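Does a box lid count as storage?

Posted in April, filed under: the bedroom, grudges

Every decluttering person on the internet eventually gets to the same advice, and it goes like this: stop buying organizers, use the boxes you already have. Shoe boxes, gift boxes, lids. Put the lid in a drawer and call it a tray. I have been doubtful about this for years. A lid is a lid. It has low sides and it was made to sit on top of something.

But I had also just sent back the Parden drawer divider set, which cost $42 and did not fit the drawer it was measured for. Before that there was a hanging pocket thing from a shop in Badbridge that cost $17 and tipped everything I own onto the closet floor. So I was in a mood to spend nothing and be proven right about lids.

The rule I gave myself was that all the hair things and small beads had to come out of wherever they were living (bathroom cup, coat pockets, the bowl by the door, the bottom of my gym bag) and go into one red lid, out on the bed where I could see them. If something didn't fit, it had to justify itself. The Younis method, which a lot of people swear by, says to hold each item and ask when you last used it. I can tell you when I last used a scrunchie. It was this morning. I don't see what holding it adds.

I gave it 30 minutes and got distracted by the beads for a good part of that.
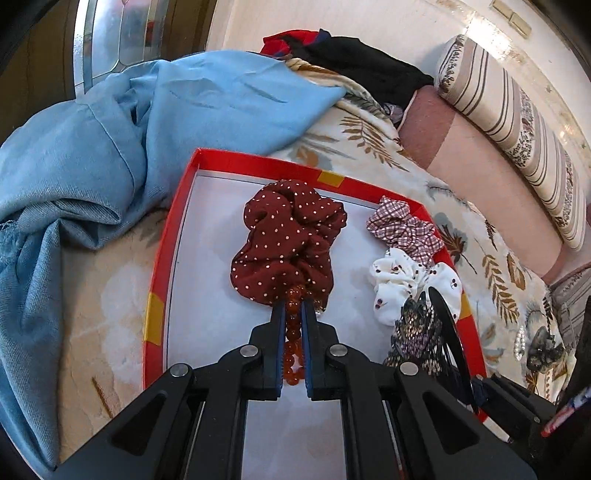
Amber-orange beads, the maroon polka dot scrunchie, and the plaid and cherry-ish ones along the side.

My first complaint is that scrunchies are mostly air. The big maroon one takes up as much room as it likes, and if you squash it down it comes right back up. Anything small slides in under it and you forget you own it. People who post their tidy trays never seem to have big scrunchies. They have those thin elastic ones, lined up, all beige.

Second complaint: beads and fabric should not share. I knew this going in and did it anyway, since the whole pitch is that one container solves everything. I would put the beads in a little bag of their own, and then of course you need somewhere to keep the bag, and you're back to shopping.

In fairness, I can see what I have now. I own 2 scrunchies I'd have sworn were lost, and I was one bad evening away from ordering replacements from Irlow. So that's money not spent.

The lid is going in the top drawer for now, on trial. The gym bag still has bobby pins in it and I'm leaving them there.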